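4. Ride comfort and cabin noise in the four large estates

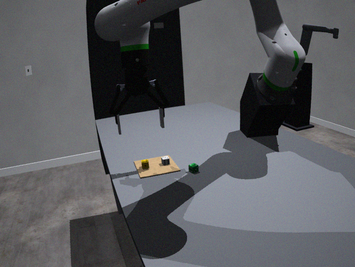

The second part of the study dealt with comfort over long distances, as reported by the people who sat in the cars. Buyers of large estates say in most owner surveys that they want space first and comfort second, but comfort is the harder of the two to put a number on. We therefore used both a sound meter and a short set of ratings, and compared the two.

4.1 Cars and route

The four cars were the Oveck, the Skanik, the Bravo and the Bosten, all in the middle trim level and all with automatic gearboxes. Tyres were those fitted at the factory, set to the pressures printed inside the driver's door. The Bosten was the only car with air springs; the other three had steel coils at both ends.

Each car was driven over the same route of 300 km, made up of motorway, a long stretch of single-carriageway A road and a short section through two market towns. All driving took place in July, in dry weather, with the air conditioning set to its second fan speed. Runs were abandoned and repeated if rain fell on any part of the motorway section, as wet tarmac raises tyre noise a good deal.

A total of 23 raters took part. Each rater travelled once in every car, always in the same seat, and filled in the form at the halfway stop and again at the end. The order of the cars was changed from one rater to the next. Badges on the steering wheel and dashboard were covered with tape, although several raters said they had recognised the Skanik from its door handles.

4.2 Noise

Sound level was taken at ear height in the front passenger seat and in the left rear seat, at a steady 80 km/h and then at the motorway limit. At the lower speed the four cars were close together in the front, and the gap between the quietest and the loudest was 2 dB. The rear seats told them apart more clearly. The Bravo, which has no carpet under its load floor, let in a low drone from the rear wheels, and this was worst on coarse concrete.

At motorway speed the main source in every car was wind around the door mirrors. Roof rails made little difference when the cross bars were taken off.

4.3 Ratings

Raters placed the Bosten first for ride on the motorway but only third through the towns, where they found it slow to settle after speed humps. The Oveck had the firmest springs and was marked down for this at the halfway stop, yet its scores rose by the end of the route. MacLeish, in an earlier study of taxi passengers, found the same rise and put it down to seat shape – a firm, well-shaped cushion tires the back less than a soft one.

Noise ratings followed the meter readings in the rear seats. In the front they did not, and some raters called the Skanik the quietest car when the meter had it in second place. The Skanik also has the heaviest doors, and Isla MacLeish (personal communication) suggests that the sound of a door closing may colour how quiet a car is thought to be for the rest of the trip. Our form had no question on doors, so we could not test this.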